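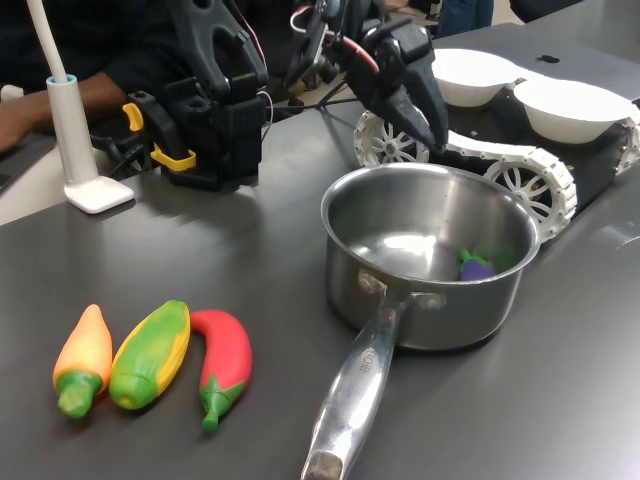 So I finally made it to the open Saturday at Estis, up on the second floor of the old Brandton building, and I stayed way longer than I meant to. I'd told myself one hour. I left when they started stacking chairs.

If you haven't been, Estis is a small workshop that puts together tabletop robot cells for schools and training centers. They do the big floor tours too, but the line for that was out the door, so I wandered over to a table where a couple of people were setting up what they call the kitchen cell. Toy vegetables, a steel pan, bowls riding on a little tracked base, small black arms. The job is to get a vegetable into the pan. Sounds like nothing, right? I watched it for most of the afternoon!

What I wanted to know was how you look after something like that, because I've got an old arm in my garage that drops everything I give it. And they were really happy to talk about it (I think most visitors just ask if it can make soup).

First thing they check every morning is the fingers. They close the gripper all the way and look at it from close up, right down at the tips, to see how the two sides come together. If one side has drifted you get a lopsided grip, and a smooth plastic vegetable just squirts out sideways. Mine does exactly that, so I was taking notes like crazy.

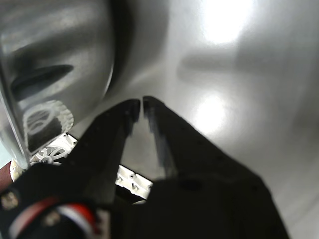
Then the bolts at the base of the gripper get a quarter-turn check with a hex key. Only a check! Apparently people love to crank them down, and then the joint binds and the servo cooks itself. A replacement servo from Vamance, the supplier they use, takes up to 4 weeks to show up, so they'd much prefer you left the bolts alone.

Next is where everything sits. The pan goes down beside the tracked base with the handle pointing out away from it, and the arm gets driven out over the pan by hand a few times, slowly, before anything runs on its own. I got to try this. You watch the wires more than the gripper, because a loop of servo cable that looks fine when the arm is folded can end up down inside the pan once it reaches. I'd never thought of that. I've been zip-tying mine as tight as I can, and they said that's the other classic mistake, since it tugs on the plug every time the elbow opens.

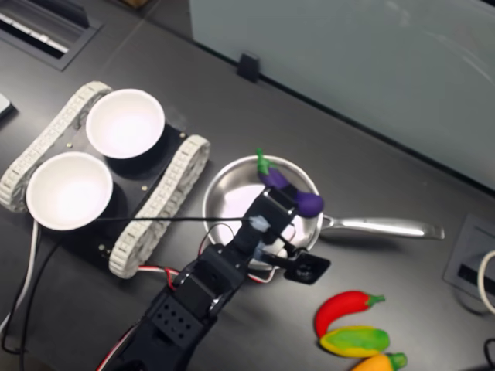
Shiny steel is a pain, by the way. Overhead lights bounce off the pan and the camera software gets confused about where the rim is. They'd tried a dull enamel pan from the Saavedra kitchen shop downstairs, and it chipped, so back to steel it was, and now they redo the camera setup whenever the lights in the room change. The log they keep for the cell was at 2928 runs when I looked over somebody's shoulder, and there was a sticky note on it saying the wires had last been swapped 58 runs before. That seemed pretty often to me! But a set of wires is cheap and a burned plug isn't.

Between runs it all goes back to the start: pan cleared out, vegetables in a bunch off to the side below it, arm pulled in toward the near edge of the table.
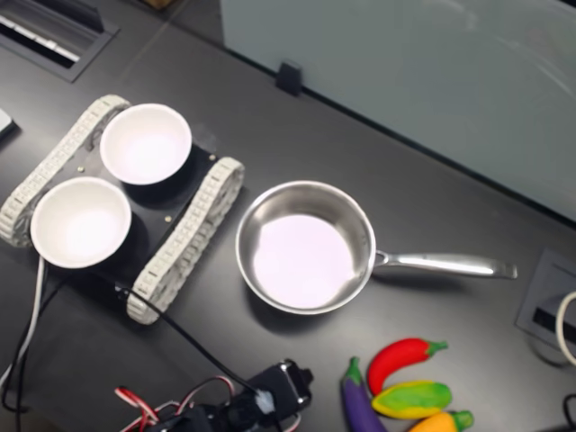

I asked why they don't just mark the spots with tape, and the answer was that they used to, and the glue left a gummy patch the tracks kept picking up. Now it's done by eye, and the software is supposed to cope with a pan that's a bit off. Mostly it does, from what they told me.

I did catch the tail end of the big floor tour, which was fine, lots of conveyors, very loud. The coffee was free and terrible. Parking behind Brandton is a mess, so take the bus if you can, or go around to the side street where I found a spot on my third lap.

They're doing another one in July and I'm going to bring my gripper along in a shoebox. They said I could.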